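Home | Rooms | Storage | FAQ | Contact

Window Seats and Sill Benches: Frequently Asked Questions

These are the questions we get most often at Pretinham about keeping a window seat usable. Answers are by Touran Taheri and were last gone over in May.

What fabric should I put on the seat?
A plain woven cotton that comes off for washing. Plaids and other patterns hide tea marks better than solid colors. Our Nouri covers fit most benches and wash at low heat.

Everything ends up on my window seat. Where do I start?
Start with the drinks. Pick up every bottle and cup, including any that have rolled to the back, and take them to the kitchen in one trip. Check the caps before you lift anything lying on its side. Food containers go next, then toys and small items. Leave the cables for last.
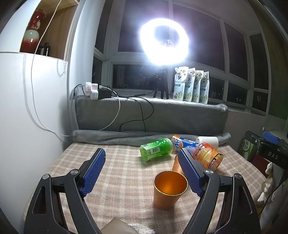 Bottles, cups and a container on a plaid seat, with a power strip on the cushion behind.

Can I keep a power strip on the cushion?
We don't recommend it. Put it on a hard surface, away from padding and blankets, and keep drinks well clear of it. A strip screwed to the side wall at the end of the bench works well.

What about a lamp or ring light on the sill?
That's fine if the tripod stands flat and the cord isn't pulled tight. Run the cord down one side – never across the place where people sit.

Where does the blanket go?
Roll it and lay it along the back of the seat. A rolled fleece takes up less depth than a folded one and fills the gap under the back cushion.

How do I get a soda stain out?
Blot it, rinse with cold water, then wash the cover as usual. Don't put it in the dryer until the mark is gone.

Do you sell cord clips?
Yes. The Sellodance clip comes in packs of 7, in white or black. Ask for item 951.

My bench is an odd size. Can you make a cover?
Usually. Send us the length and depth, measured at the widest point. Orders received by Monday noon go to the sewing room that week.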